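Duvby sets April release for Grellimura, its slow-paced co-operative game of lamps, letters and bad weather

28/12/2025 - For immediate release

Independent studio Duvby is very happy to announce that Grellimura, the co-operative exploration game it has been building in one form or another for longer than it cares to admit, will be released on PC in April. A free demo containing the opening chapter is available to download now, and everyone on the team would be delighted if you spent a quiet evening of the holidays with it.

Grellimura is a game for one or two players, set on an island where the post still has to be walked from door to door and where the weather has rather strong opinions about whether it should arrive. One player carries the letters and the other carries the lamp. You can see only as far as the lamp reaches, and you can deliver only what you have managed to keep dry, so the two of you will need to stay close together, talk a good deal, and now and then stand under somebody's porch waiting for the rain to pass. Players on their own can swap between the two characters at any time, and the team has put a lot of care into making sure that the solo game feels like a proper way to play.

The full game has 12 chapters, each following a different postal round, and 1557 letters to find, carry and deliver. Every one of them has been written by hand. Some are long and a little heartbreaking, some are bills, and a good many are from one particular farmer who has fallen out with his neighbour over a gate. You are allowed to read them before you deliver them, although the islanders may notice if you do.

"I grew up in a house where the arrival of the post was the main event of the day, and I think I've been trying to make this game ever since," said Khang Đồng, founder of Duvby and lead designer of Grellimura. "We wanted something you could play with your mum, or with a friend who lives a long way off and whom you don't ring often enough. You can get lost, you can get soaked, you can put a letter through the wrong door and have to go and apologise for it, and all of that is part of the story. We've had testers spend a whole session sitting on the harbour wall reading other people's birthday cards, and I couldn't have been happier to hear it!"
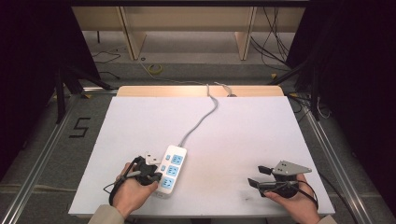
A power strip and its cord on the white tabletop.

What has changed since the last playtest

Those who joined us for the spring and summer playtests will find a great deal that is new, and we would like to thank them, because much of it came straight from their notes. The biggest change is to online play. Earlier builds asked one player to host and the other to type in a long code, and if the host's connection wobbled, the whole evening was lost. The demo now uses simple invitations, and if either player drops out the other can carry on by themselves until their friend comes back. Progress is saved for both of you, so it no longer matters whose computer the round was started on.

The map has been redrawn as well. It used to mark the player's position with an arrow, which was handy but made people look at the map and forget the island. It now shows only the places you have visited, in the order you came across them, and you can scribble your own notes in the margins. Your partner can scribble there too, so do choose your partner with care.

We have also rebuilt the weather, which now moves across the island from one side to the other as real weather does. If you can see rain over the headland, you will have a few minutes to find shelter or to tuck the letters away. Wind can blow out the lamp, fog softens the sound of your footsteps, and on clear nights the whole northern shore can be crossed without a light at all.

Sound and music are by Lightfoot, who recorded much of the score on an elderly harmonium with a leaking bellows. The wheeze has been left in on purpose, and it gets a little worse in the cold chapters.

Comfort and accessibility

Text size, contrast and reading speed can all be adjusted, and every letter can be read aloud. All controls can be changed on keyboard and on controller, nothing in the game needs to be pressed quickly, and the storm effects can be turned down or switched off without making any chapter easier or harder to complete. Players who find the dark uncomfortable can widen the lamplight as far as they like. We would be glad to hear about anything we have missed, and there is still time before April to put it right.

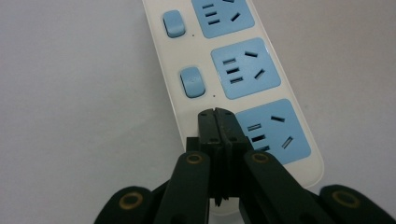 The strip up close, with its light-blue sockets and rocker switches.

Demo and release details

The demo takes nearly 2 hours to play through at a gentle pace, and quite a bit longer if you stop to read everything. Progress from the demo will carry over into the full game, including any notes on your map and any apologies you still owe. The game will be released on PC in English first, with further languages to follow in updates during the year. Owners of the full game will be able to invite a friend who has only the demo to join them for the opening chapter.

Grellimura is published by Trokden, which will be handling the release and looking after player support. Bug reports from the demo can be sent from the pause menu, and they go directly to the people who are fixing them. Please be as rambling as you like in the description box, as the odd little details are very often the ones that help us find the trouble.

Review copies will be sent out ahead of release. Press and creators who would like to be on the list, or who would like to arrange a conversation with Khang Đồng or with Lightfoot about the music, are warmly invited to get in touch through the press page on the Trokden website.

About Duvby

Duvby is a small independent studio making unhurried games for people who like to play together. Grellimura is its first full-length release.

About Trokden

Trokden publishes story-led and co-operative games from small teams, and works with each of them from early playtests through to release and beyond.

Ends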